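Print this page | E-mail this page

We use cookies to keep this site running. Sign up for the monthly newsletter to hear when new galleries go up.

Two Arms, One Piece of Foam: a Gallery from the Flosum Bench

I've been promising this page since December, and it's finally up! Flosum is our two-arm handling project, and the question behind it is pretty simple: can a pair of arms learn to work with soft stuff from people's demonstrations alone, with no model of how the material bends? 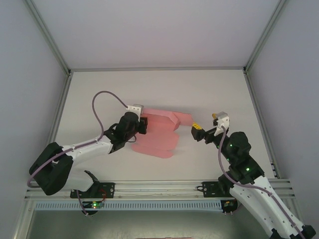

We started out with 200 demonstrations and got a policy that was sort of okay on stiff parts and pretty hopeless on foam. The arms kept fighting each other — one would squeeze while the other pulled. So we went back and recorded more, 529 in all, and this time we threw in lots of messy ones where the person fumbles the part and has to recover. That helped way more than I expected (I'd bet a coffee against it, and I paid up).

The left arm has its jaws on the left edge of the pink foam, and the right gripper is next to the narrow tab on the other side. I love that tab. It's a skinny little target on a squishy part, so a small error in where the gripper goes matters a lot more than it does on the fat end.

The purple cables are easy to spot, one to each arm. The left one makes a big high loop over the upper link, and I've gotten weirdly fond of it.

For the write-up we ran 287 trials with the new policy, and nearly 200 of them finished without anybody stepping in. Most of the misses came at the second grasp, when the first arm had already bent the part a bit. We're trying a version now that looks again before arm number 2 closes. I'll post those results when I have enough runs to trust them.

Print | E-mail

Related galleries
Buvenik gripper fingers, old and new
Sorting soft parts with Prarance
Notes from the Dehghan workshop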